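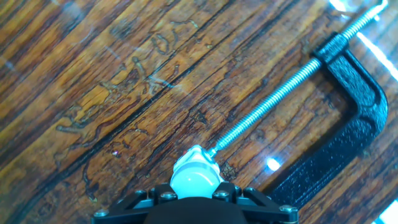 Posted by Setsuko Kudo, 7:40 pm
Pivdale Parents Forum > Reading at Home > Ages 5 to 8
Posts: 1617

Chapter books for a six-year-old who quits when he loses

My son is in Year 1 and reads well for his age, but he can't stand losing. Card games, races to the car, anything. If he thinks he's going to lose he tips the board or walks off, then he's upset for the rest of the afternoon.

We have just finished Plarkard and the Long Race, which his teacher lent us. It's 70 pages with a drawing on most of them. Plarkard is a goat who enters the Clirnberg hill race every March and comes last. He sulks in a shed for two chapters, his aunt brings him soup, and he goes back out to watch the prize-giving. My son asked for it three nights in a row.

My problem is the last chapter. The goat wins. I thought the whole point was learning to come last, and then he gets the ribbon anyway. Has anyone found one where the character loses and it stays that way? I'm happy to read aloud if it's a bit above his level.

---

Shigeru Hayashi wrote:

We had the same book from Pivdale library. I stopped at the end of chapter six and said that was the end. She didn't notice for months, until she could read the last bit herself, and then she was cross with me. I wouldn't do it again.

There is a second one, Plarkard Keeps Score, where he's the referee and has to tell his best mate she's out. No winning at the end of that one. It's longer and the print is smaller, so you would be reading it to him.

---

Mayu Hamada wrote:

I'm going to disagree with the whole idea. We went through a stack of these books with our eldest, the losing one, the sharing one, the one about saying sorry, and he could tell you exactly what each animal learned. Then he'd go and throw the dice at his brother. He knew it was a lesson and he treated it like one.

What helped was playing very short games, lots of them, so that losing one didn't matter much. Snap is good. For reading we went back to stories he liked for their own sake.

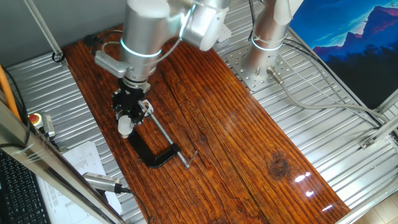 Toshiko Kudo: I'd do both. The short games are good advice, but I don't think the books were wasted. Mine was no better at losing after reading the goat book, but she did have a word for what was going on. She'd say she was "in the shed" and we knew to leave her alone for ten minutes. Before that it was just screaming. And I like the ending. He trains all summer and he wins. Kids do sometimes win.

---

Setsuko Kudo wrote:

Thanks everyone. Shigeru, I've put a hold on the second one. Mayu, point taken, although he asked for it himself and I wasn't using it as a telling-off. I don't bring it up when he's losing.

Toshiko, I can see that about the ending. What bothered me is that my son now says the goat was sad because he hadn't won yet.

---

Mayu Hamada wrote:

Well, that's what the book says. He's read it correctly.

---

Tsz-kin Cheung wrote:

I read to a Grade 2 class and have used this one. The kids argue about the ending every time and I let them. Half of them think the aunt should have entered the race.

If you want one with no win, try The Marrow Show. A girl grows a vegetable marrow for the fair, it gets no prize, and the family eats it. Liapis put it out in paperback. It's closer to 300 pages in the edition that has all the stories together, but the single story is short and you can read it in 2 sittings. It's quite dry and there's no talk about feelings at all, which I think is why my class likes it. Some kids find it boring. 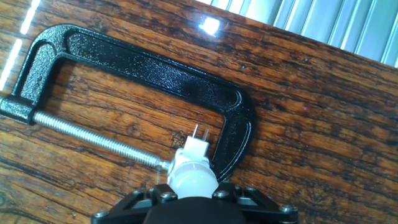 C-clamp on a glossy wooden tabletop.

---

Shigeru Hayashi wrote:

Seconding The Marrow Show. The brother is rude about the marrow in the middle part, if that sort of thing bothers you. Mine repeated it at dinner for a week.

---

Setsuko Kudo wrote:

He'll love that. I'll ask whether the library has the single story and start it once we've finished the referee one.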